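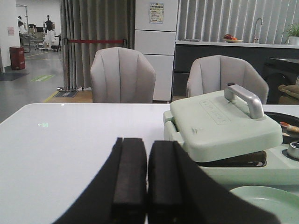
The two black fingers of the robot, and the green sandwich press on the table.

A robot helps with the breakfast

By Bergþóra Holst
20 October 2021

Do you know what a robot does all day? At Grusano, one of them makes toast for the people who work there.

A robot has no eyes like yours. It has a small camera close to its fingers, and a computer looks at the camera's pictures. Then the computer tells the arm where to go. Bread is difficult for a robot! If the fingers press too hard, the slice breaks. If they press too little, it falls.
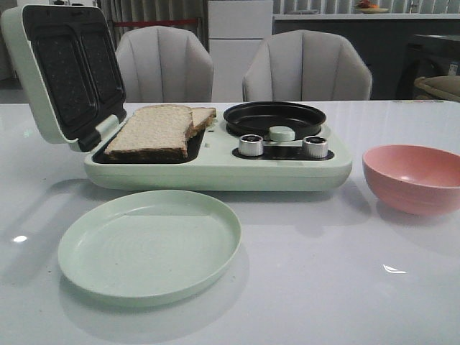 Before the robot came, two people in the kitchen started work at 7 to prepare breakfast for everybody. Now they start at 8. They have not lost their jobs, but the jobs are different. They cut the fruit, they choose what to cook, and they teach the robot new things. One cook likes this very much. The other one misses the quiet mornings - she told me that she still makes her own toast at home.

Some workers also worry a little. Will the robot do more and more? The company wants to talk with all of them about this before 2029, when the kitchen will become bigger. It is good to ask such questions early.

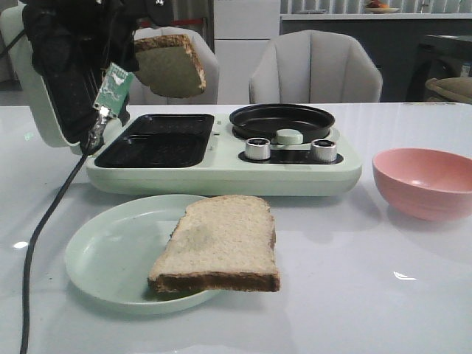
One slice is on the plate and the robot holds another one.

Last updated: April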